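Cartão da garagem da faculdade continua a descontar em dezembro?

Svyatoslav Romaniuk
24 de setembro de 2020

Comecei agora o mestrado no polo de Brererville e deram-me um cartão para a garagem da Sturitz, a empresa que gere o estacionamento. O cartão abre a cancela, até aí tudo bem. O folheto fala em 39 euros por mês com "desconto de estudante aplicado automaticamente", mas não diz de quanto é o desconto nem sobre que valor. Na secretaria mandaram-me para a Sturitz, a Sturitz mandou-me para a secretaria. Alguém sabe se cobram o mês inteiro em dezembro, quando só há aulas até dia 19? E o tal desconto existe mesmo ou é conversa? Já me prometeram muita coisa "automática" nesta faculdade.

Lieven Goossens

O desconto existe no papel. No meu caso só apareceu na fatura depois de três emails, e o primeiro mês nunca mo devolveram. Portanto, não confies no "automaticamente". Pede o tarifário em PDF e guarda a resposta, porque por telefone dizem uma coisa e faturam outra.
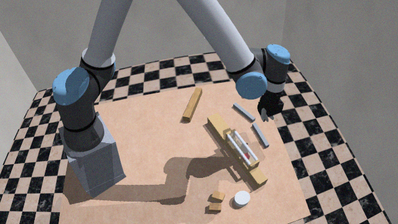

Quanto a dezembro, pagas o mês todo. Há uma cláusula de suspensão no contrato, mas o pedido tem de entrar até ao fim do mês anterior e cobram uma taxa de reativação que, quando fiz as contas, comia quase tudo o que ia poupar. Duvido que tenham mudado isso. Se só vens às aulas da manhã, compara com o parque da rua Cuypers, que é descoberto e fica mais longe, mas tem o preço escrito à entrada.

Wiesława Domański

eu desisti do cartão e venho de autocarro, linha de Provesberg. atrasa-se bastante mas pelo menos sei quanto pago

Vignesh Amin

Concordo com o Lieven na parte dos emails. Na taxa de reativação já não sei, a mim disseram que eram 50 euros e nunca vi isso em lado nenhum por escrito. Vê também se te pediram caução pelo cartão. A minha vinha na fatura como "serviços diversos" e só dei por ela quando fui perguntar. Dizem que devolvem no fim do curso, logo se vê.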